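2021년 1월 28일
작업실 노트 / 유성기어 캐리어 조립 건

아침에 어제 적어 둔 걸 다시 읽었는데 "내일은 금방 끝날 것"이라고 써 있다. 앞으로 이 문장을 쓰는 날은 퇴근 시간을 먼저 지우기로 한다.

지금까지의 상황. Motmont 감속기 시제품에 들어갈 캐리어를 흰색 수지로 다시 뽑았다. 이전 판은 핀 자리가 얕아서 기어를 끼우면 고개를 까딱까딱했다. 인사성은 밝은데 감속기로는 못 쓴다. 이번에는 핀 자리를 0.6밀리 더 깊게 팠고 중앙 구멍은 그대로 뒀다. 선기어 축이 지나갈 자리라 건드리면 하우징까지 줄줄이 다시 그려야 한다. 그건 4월의 내가 할 일이다.

오전: 핀 끼우기
핀 지름을 재 보니 도면보다 미세하게 굵다. 공급처 Stuson에 물었더니 공차 안이라고 한다. 우리 구멍도 공차 안이다. 공차 안에 있는 둘이 만났는데 안 들어간다. 리머로 살짝 넓혔고, 넓힌 다음에는 너무 쉽게 들어갔다. 한 판은 그렇게 버렸다. 두 번째 판은 리머를 손으로만, 반 바퀴씩 돌리고 매번 빼서 가루를 털었다. 이쪽은 쓸 만하다. 전동 드라이버에 리머를 물리고 싶은 유혹이 오면 커피를 마시러 갈 것.

기어 쪽
평기어는 Lacerda 금속 기어를 쓴다. 이끝에 거스러미가 남은 것이 섞여 있어서 포장을 뜯자마자 칫솔로 한 번씩 문질렀다. 칫솔은 작업실용이다. 세면대에 있는 것과 색이 같으니 손잡이에 테이프를 감아 뒀다. 테이프가 없는 쪽은 건드리지 말 것. 보어 안쪽도 면봉으로 닦고, 핀에 꽂아 손가락으로 튕겨서 도는 소리를 들었다. 사각사각하면 다시 닦는다. 아무 소리 없으면 대체로 괜찮은데, 아예 안 돌아서 소리가 없는 경우도 있으니 눈으로도 볼 것.

구리스는 마지막에. 지난번에 먼저 발랐다가 기어가 비누처럼 손에서 빠져나가 선반 밑으로 들어갔고, 선반을 옮기느라 18분이 갔다. 선반 밑에서 2년 전에 잃어버린 육각렌치가 나온 것은 수확으로 친다. 그 뒤에 렌치를 새로 샀으므로 이제 같은 치수가 둘이고, 필요할 때는 둘 다 안 보인다.

조립 순서 (다음에 또 잊을 테니까 적는다)
1. 캐리어를 짙은 색 매트 위에 눕힌다. 흰 판이라 흰 바닥에 그냥 두면 눈이 금방 피곤해진다.
2. 핀을 전부 수직으로 세운다. 직각자로 확인. 눈대중은 내 눈대중이라 못 믿는다.
3. 기어를 하나씩 얹고 그때마다 돌려 본다. 다 얹고 한꺼번에 돌려 보면 어느 놈이 범인인지 모른다.
4. 와셔. 얇은 것이 붙어서 두 장씩 따라온다. 손톱으로 갈라 볼 것.
5. 중앙에 선기어를 내린다. 안 물리면 누르지 말고 캐리어를 조금 돌린다.
6. 구리스, 링기어, 뚜껑.

오후에 Stavros Spahić가 지나가다가 왜 3번에서 멈춰 있느냐고 물었다. 멈춘 게 아니라 신중한 것이라고 답했다. 사실은 와셔 봉투를 찾는 중이었다. 봉투는 Dunonance 지그 상자 안에 있었는데, 그 상자에는 내 글씨로 "와셔 넣지 말 것"이라고 쓰여 있다.

매트 얘기도 적어 둔다. 긁힌 자국과 허연 얼룩이 늘어서 은색 부품이 작으면 한 번에 눈에 안 들어온다. 닦아도 안 지워지는 걸 보면 때가 아니라 세월인 모양이다. 새로 사자고 하면 또 견적서를 쓰라고 할 테니 당분간 같이 늙는다. 바닥 작업은 허리에 안 좋다는 것도 기록으로 남긴다. 다만 바닥에서는 부품이 더 떨어질 데가 없고, 내 손버릇에는 이게 맞다.

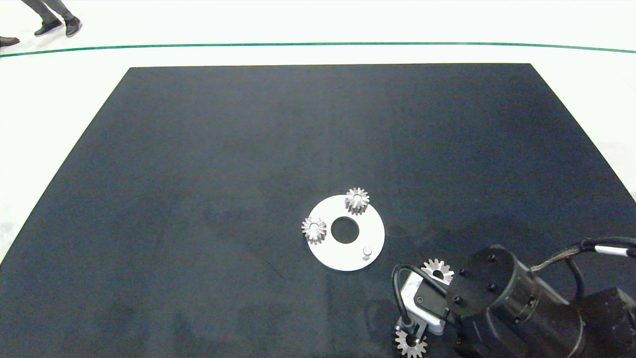 Chiharu Ikeda는 이 대목을 읽더니 기어를 판 가장자리에 걸쳐 두는 버릇부터 고치라고 했다. 기어 둘을 올릴 거면 둘 다 제자리에 올리고, 아니면 트레이에 두라는 것이다. 걸쳐 두면 이끝이 수지 모서리를 긁고, 그 가루가 나중에 구리스에 섞여 연마제 노릇을 한다고. 맞는 말이라 반박할 거리를 찾다가 그만뒀다. 트레이는 지금 점심 과자가 쓰고 있어서 내일 비운다.

또 하나, 기둥이 세워진 자리부터 기어를 채우고 빈자리를 나중에 두면 무게가 쏠려서 판이 들썩일 수 있다고도 했다. 수지판이 가벼우니 그럴 법하다. 얇은 양면테이프로 판을 매트에 붙여 보기로 했다. 뗄 때 판이 휘는지는 버린 판으로 먼저 시험한다. 첫 판을 망친 데에도 쓸모가 생겼다.

남은 일
- 핀 끝 둥근 면에 묻은 리머 가루 닦기
- Stuson에 핀 지름 실측값 보내기 (정중하게)
- 링기어 치수 재확인, 캘리퍼스 건전지 교체
- 와셔 상자 라벨 바꾸기. "와셔"라고만 쓸 것
- 과자 먹기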